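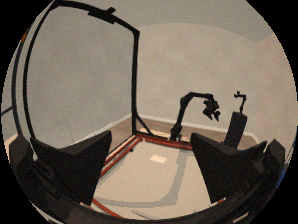 Our simulated bench, seen from between the fingers of one arm, with the second arm across the table.

I help out with the after-school robotics club at Veltar High, and I get the same question at every open house. A parent leans over a student's shoulder, looks at the screen for a bit and says, "So when do they get to use the real one?" It's a fair question! I used to ask it myself. These days my answer is that they're already doing the hard part, and I'd be fine if some of them never touched a real arm before graduation.

I know how that sounds. I'm a person who learned everything by taking apart lawn mowers, and I love a greasy workbench. But we have 27 kids signed up this year and we meet for 2 hours at a time. With one real arm, you get one kid driving and 26 kids looking at their phones. (We did that for a whole year before we switched. I have the gray hair to prove it.) With the simulator everybody gets a bench, everybody gets two arms, and when somebody slams a gripper into the table they say a bad word, hit reset and go again.

And they do slam it, all the time. The view from the gripper takes a lot of getting used to. Everything bows outward, straight rails turn into curves, and your own two fingers take up a big chunk of what you can see. Kids who play a lot of video games come in sure they'll be great at it, and then spend their first afternoon closing the fingers on thin air. Switching to the view from higher up helps some, because you can see both arms and the pieces lying flat on the table, but then you lose your feel for how close you are. Learning which view to trust, and when, is most of the class if you ask me.

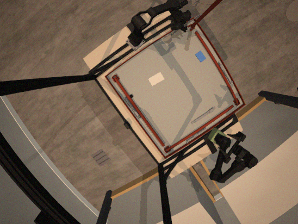
ARKUS, March

We're in the thick of getting ready for the Rukinine Challenge, so the room is loud right now. The kids' plan for the bench you see up there has been argued over more than anything I've heard at a town meeting. There's a cream-white piece and a smaller blue one, and an arm on either side of the table, and you would not believe how long teenagers can debate which arm ought to go first. One group wants both moving at once. Another group thinks that's asking for a crash and wants them to take turns. I have an opinion and I'm keeping it to myself until after the contest.

The team has logged 146 practice runs so far, and they've kept notes on every one, good and bad. I'd like to see the shop class version of me do that! When I broke something at that age I hid it behind the shed. In the simulator a bad run costs you a minute, so the kids quit being embarrassed about it and start getting curious, and that's when they write things down.

Now, I'll give the other side its due. A simulated table never wobbles. No one trips over the power cord or strips a screw, and I do think every kid should strip a few screws. Some of ours have told me they miss having something to hold, and I believe them. So we keep the Cao kit in the back cupboard, a little motor set with more parts than instructions, and 7 of the kids stay late to mess with it. If the school board handed us money for more hardware tomorrow I'd take it, and I'd say thank you.

But that isn't the choice in front of us this spring. The board is looking at the lab computers as a place to save money, on the idea that screen time isn't hands-on learning. I'd ask them to come by at 4 p.m. and sit down at one of the stations. Pick up the blue piece with the far arm. Take as many tries as you like -- the kids will be glad to coach you, probably all at once.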